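From the Teaching Room: Learning to Drive the Simulator

If you have walked past the room at the end of the Toft building lately, you may have wondered why there are always a few people in there staring hard at a screen and leaning sideways in their chairs. They are teaching, believe it or not! Since April our little group has been collecting demonstrations for the Rutent project, which means that a person guides a robot arm through a job by remote control, over and over, and the recordings are later used to train the arm to do the job without us.

Most of you will remember the open evening, when visitors got to take hold of the real arm and push it around by hand. That is still the friendliest way to start, and we will keep doing it for newcomers. But the real arm can only be in one place, and Drasolside needs it three days a week, so the bulk of our teaching has moved into the simulator. You sit down, pick up the hand controller, and the gripper on the screen goes where your hand goes – more or less. It takes an afternoon to stop fighting it.

Zulema Lagos has been running the practice sessions, and she has a rule I have grown very fond of, even though it drove me up the wall in my first week. Before you close the fingers on anything, you stop and look through the wrist view. Are the fingers open? Do you know where the nearest corner of the block is? Only then do you move in. People want to rush this part (I certainly did), and a rushed approach gets recorded just as faithfully as a careful one.
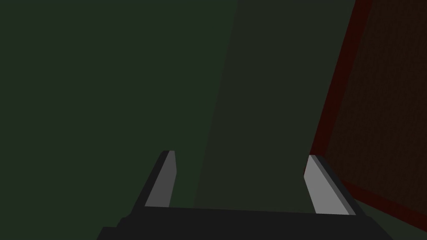 Wrist view in the simulator, fingers open, with a corner of the red block at right.

The hard thing about this view is judging depth. There is so little to go by, only the green surface and the edges of the block, and your hand keeps wanting to go farther than it should. Ditte Laxdal suggests making one slow sideways move first and watching how the edges shift against the fingers. I tried it last week and my keep rate went up quite a bit, so thank you, Ditte.

As for the tally, we now have 2192 recorded demonstrations in the set, which is more than I would have guessed back in the spring. Navance has kindly agreed to lend us a second hand controller through the winter, so two people can record at once and the rest of us can stop hovering.

New operators are very welcome, and you do not need to know a thing about programming. A first session lasts 30 minutes, and one of us will sit beside you the whole way through. Put your name on the sheet by the door or speak to Zulema, and please bring a sweater, as that room gets chilly by late afternoon.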